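Hexagonal tile

Six-sided tile for floors, walls, sometimes ceilings. Fired clay, cement or stone. Packs together with no gaps, like squares and triangles do. Brown and red most common in older houses.

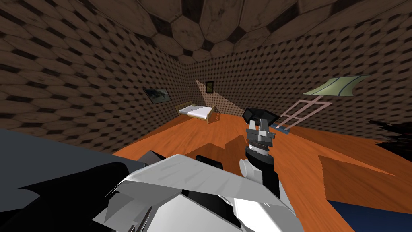

Karimdale works opened with 10 kilns, later 40. Mostly plain brown, unglazed. Sold by the crate, 97 tiles to a crate, odd number never explained in the company records. Closed in October after a flood, year disputed. Molds went to Corkon, who still press a thinner verson for walls.

Laying. Start from the center line, not the corner. Edges need half tiles, cut or bought. Grout joints narrow, dark grout hides stains.

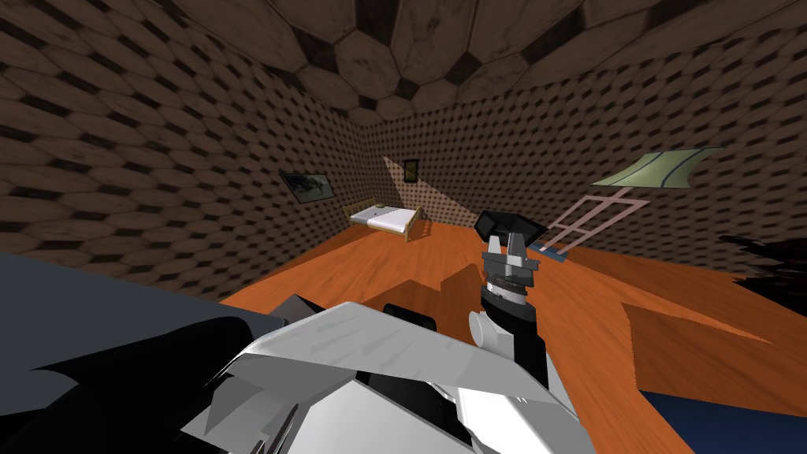
Revival from 2000 on, mainly bathrooms and bedrooms. Sustetti sells a large format, Thongsuk a small one on mesh sheets. Matt finishes outsell gloss in both ranges. Reclaimed tile costs more then new.

See also: Encaustic tile, Quarry tile, Grout

Last edited Apr 26, 2026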